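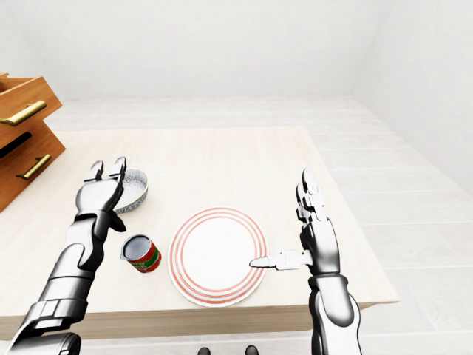

Ticket: Keltside photo sync stuck on "Preparing library"
Opened by: Ieuan Nicholas
Status: Solved (see last entry)

Hi all, me again. The Keltside desktop app has been sitting on "Preparing library" since breakfast and it won't budge. I have 3,070 photos in there, mostly scans of my grandparents' slides, and it stops at 356 every single time. Same number after a restart, same number after signing out and back in. The phone app is fine, the web page is fine, it's only the desktop one.

Things I've already tried, so you don't have to ask:

Restarted the computer (twice, the second time out of spite).
Turned off the antivirus for ten minutes.
Cleared the cache from Settings > Storage.
Switched from wifi to a cable.

The log is mostly the same line over and over:

index worker 2: waiting for file lock

No idea what worker 2 is waiting for, but it has more patience than I do.

Update, 4:15 pm
Support wrote back (thanks, that was quick!) and asked me to make a brand-new library with a handful of pictures in it. I copied 49 photos over and it went through in under a minute. So the app itself works and my account works. Something in the big library is upsetting it.

They also asked if any other program is looking at the same folder. I said no, and then I remembered Zamfir, the backup thing I put on in November and haven't opened since. It runs in the tray and I'd hidden the icon - oops.

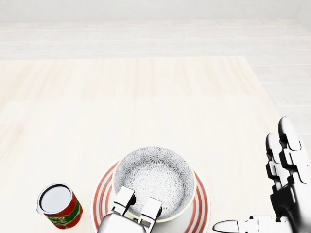
So I paused Zamfir and started the sync again. It got past 356! Then it stopped at 361, which was pretty rude. But the log had a different message this time:

cannot read sidecar: grandpa_lake_(copy)(copy).xmp

That one I could do something about. I went into the folder and found the sidecar file was zero bytes, left over from when I was messing around with captions. Moved it to the desktop and hit Retry.

Update, 9:40 pm
It's done! Every photo is there, captions too, and the lake one is fine without its sidecar. I've told Zamfir to skip the Keltside folder that holds the index and it still backs up the pictures themselves. I turned it back on and ran another sync to be sure, and no lock message.

One small request while I'm here - could the app put the bad file name on the screen? I only found it by scrolling through the log. Happy for you to close this one. I'll hang on to the broken .xmp for a week or so in case you want me to send it over.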